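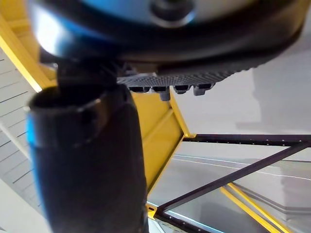
Dark grey tabs, close up.

Tímea Lengyel
January 26, 2020

1/ Right, I want to talk about the end of the loaf. The last slice, the crusty one! I've spent a whole winter collecting words for it and I can't keep them to myself any longer.

2/ In my house it was always the heel. I was a grown woman before I heard anybody call it a knobby, and I made him say it again because I thought he was having me on. He wasn't. His mum says it, his nan said it, and he'd never heard of a heel outside of a shoe.

3/ So in December I put a card up in the bakery in Sernow (the one by the bus stop, poppy seed rolls, go early) asking people to write down their word. I hoped for 4 or 5 answers. I got 132 slips back in the jar!!

4/ Crust won, as you'd expect. Heel came second. Then a lovely long tail: knobby, nobby, topper, end, ender, bum, doorstep (I'd argue a doorstep is any thick slice, but two people felt strongly), and one slip that just said "mine".

5/ What I love most is that families split over it. A couple came in together and wrote different words on the same slip, with an arrow between them. They've been married 16 years and share a toaster.

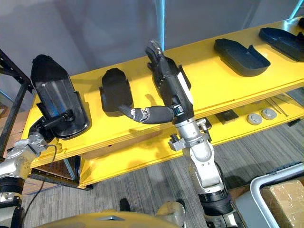
Curkon, vol. 11, no. 4, p. 16

6/ Imre Major wrote to me after that went round. He's been gathering kitchen words for far longer than I have, and he thinks bread words last because you learn them before you can read. You never see "knobby" on a packet, so there's no spelling to argue with and nothing to correct you.

7/ He also asked a question I'd completely missed: do you use the same word for both ends? Loads of people don't! The first end is the topper and the last is the heel. Or the first is the crust and the last is "the birds'". I had to go back and ask everyone all over again, which was a joy, frankly.

8/ Mrs Takács at the bakery has a word for the end of a round loaf as well. I'd have said a round loaf hasn't got an end. She cut one in half, cut a slice off the flat side, and handed me the curved bit that was left over. "Cap," she said. Best thing I ate all winter, with too much butter. 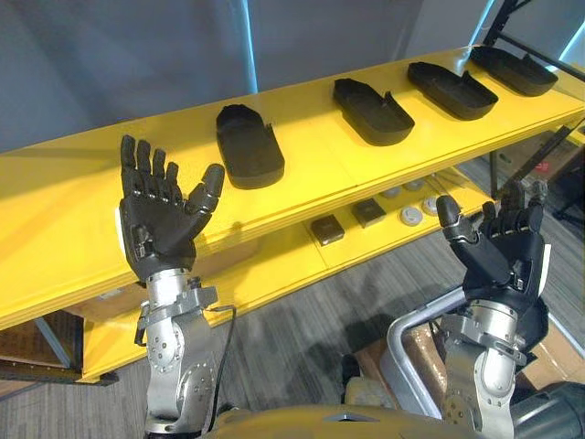
9/ And butter is where it gets complicated, as the word seems to change with what you do to it. Toasted, it's a crust. Dipped in soup, it's a heel. My aunt rubs hers with garlic and then it's got no name at all, it's just "give me that".

10/ Rolls are a separate fight and I'm not going there. I've had bap, cob, batch and barm all written on the back of slips about something else. People will not be stopped.

11/ Next job is typing the slips up properly for the Ellilent newsletter, with a list of who says what and where they grew up. If you've got a word I haven't mentioned, reply with it and the place you learnt it. Your gran's word counts too, even if you don't use it yourself. Especially then!

12/ Somebody's already sent me "nub end". I'm so happy.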